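Kelix Builders Help > Arms and grippers

Cable loop catches on the bin wall when the arm reaches low

Posted by tandelley_shop

We have a used KUKA arm in our shared workshop and I'm trying to get it to pick mixed objects out of a metal bin clamped to the bench. High picks are fine. When it goes down near the left wall, the yellow cable and the black bundle beside it swing out in a wide loop and rub on the rim. Twice now the arm has stopped with a force error before the gripper touched anything.

I've been testing with a ball, a plush dolphin, a toy block, a plastic case and a white box. The dolphin is the worst one because I have to rotate the wrist so far to line up with it.

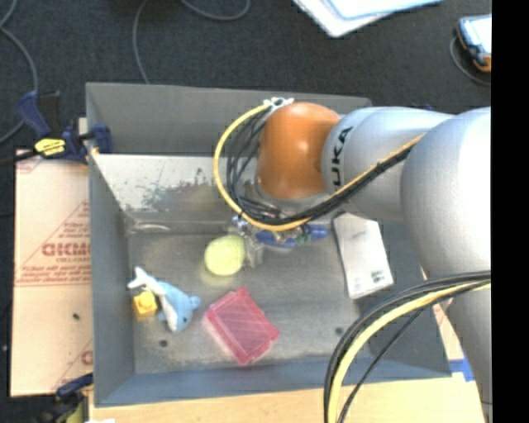

I tried pulling the bundle tighter with a second tie, but then the last joint ran out of slack at 189 degrees and tugged on the connector. The log only says 2328, which I think is our own script's code for "stopped early." Do I need a longer cable, or a different route?

Taras Mykhailiuk

Different route. Don't buy a longer cable, it will make the loop bigger.

Put the wrist in the middle of its travel, then dress the cables from there. Anchor them on the link above the joint, leave the slack between that anchor and the gripper, and jog the wrist slowly both ways with the gripper empty. Use hook and loop straps until you're happy with it. Hard ties are a pain to move and they can pinch the thin wires.

Then limit the wrist in your script. A two-finger gripper looks the same to the object after a half turn, so any grasp past 90 degrees can be swapped for the one 180 degrees back. We did this on the Thampi build and the snagging stopped.

Also check that your force limit isn't picking up cable drag. Run the same path above the bin and compare.

isa_b

move the bin over 2 inches? worked for me

tandelley_shop

Swapping the grasp angle fixed most of it. I'll redo the straps in February when we get the bench back.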